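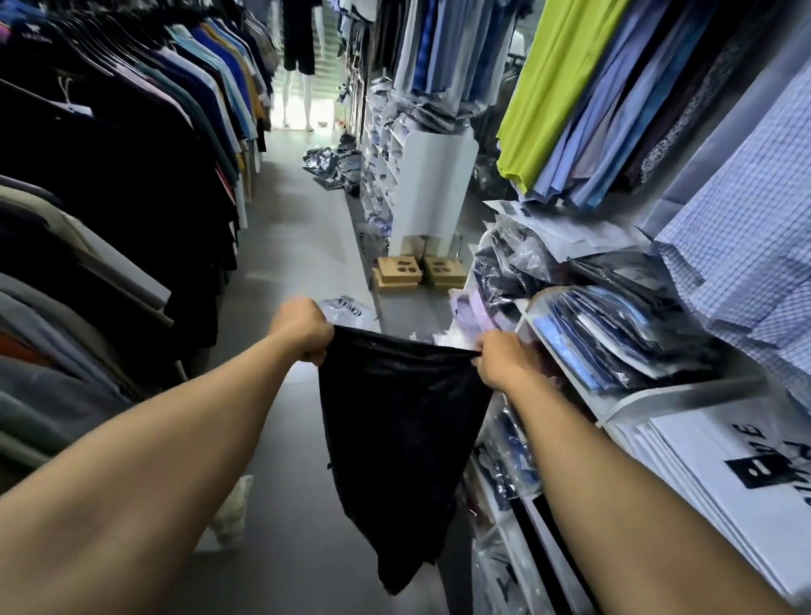
Fig. 16. Dark shorts held by the waistband next to a rack of shirts on hangers.

4.2 Setting up the Voltow garment steamer

Read section 4.1 (Unpacking) before you start. The steamer must stand on a level floor within reach of a grounded outlet. Do not use an extension cord.

Putting the pole together

1. Pull the pole sections out to full length and close each clamp.
2. Push the foot of the pole into the socket on the base until it clicks.
3. Fit the hanger bar to the top of the pole. The Voltow name faces forward.
4. Hook the hose cradle over the bar, on the right or left side.
5. Screw the hose collar onto the base by hand. Do not use pliers.

NOTE: If the pole turns in its socket, the foot is not fully down. Lift it out, line up the notch, and push again.

Filling the tank

1. Check that the power switch is off and the plug is out of the wall.
2. Lift the tank by its handle and turn it upside down.
3. Unscrew the cap and fill with cold tap water to the MAX line.
4. Replace the cap, turn the tank over, and set it back on the base. A few bubbles will rise as the base fills.

In hard-water areas use half tap water and half distilled.

CAUTION: Never add starch, scent, vinegar or fabric softener to the tank. Damage from additives is not covered.

First use

1. Plug in the steamer and turn the dial to 2.
2. Wait for the green light.
3. Point the steam head away from you and squeeze the trigger for 30 seconds. The first steam may carry drops of water and a slight smell.
4. Hang a garment from the bar and work from the top down, keeping the hose as straight as you can.

For shorts and pants, clip the waistband to the bar and steam the front, then the back. Steam dark fabric from the inside where possible, to avoid shine. Always check the care label first.

WARNING: Steam burns. Do not steam clothes while someone is wearing them. Keep your free hand behind the fabric only if you are wearing the mitt supplied.

If the hose gurgles, water has collected in a low loop. Release the trigger, lift the steam head straight up, and let the water run back to the base.

Spare tank caps and hose seals are sold as kit 639. For draining and storage, see section 4.3.

Voltow setup guide, September 2026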